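Category: Press Releases > Public Space
Last updated: November

Plumton Residents' Group Asks What the New Plaza Is For

PLUMTON – The Plumton Residents' Group today questioned the design of the Vonden plaza, which the developer, Maillard, has promoted as "the town's new living room." The group says a living room usually has somewhere to sit.

The project replaced the old Dirau parking lot with 2,123 square yards of pale paving. Maillard's brochure promises markets, concerts and "spontaneous encounters." It gives no dates for any of them, and the group's two letters asking for a schedule have gone unanswered.
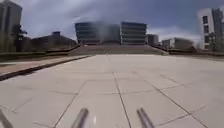
The plaza in daylight, looking toward the steps. Photo: Plumton Residents' Group

"We were told people would gather there," said Didier Lemaire, who chairs the group. "Gather and do what? The slabs are nicely laid, I'll give them that. I'd still like to see who stops on them in July."

The group collected 145 signatures asking for shade and benches in the main paved area. It also wants a clear answer on access between the plaza and the terrace. The broad steps look good in a brochure, members say, but a parent with a stroller needs to know the other way up, and so far the published plans don't make it easy to find.

Timothée Poulain, a retired paving contractor and member of the group, doubts the claim that the surface will need no major work for 20 years. "Pale slabs, winter salt, delivery trucks on market days," he said. "I'd want that in writing."

The group will present its requests at the next public meeting, at 7 p.m. in the town hall. Maillard has been invited.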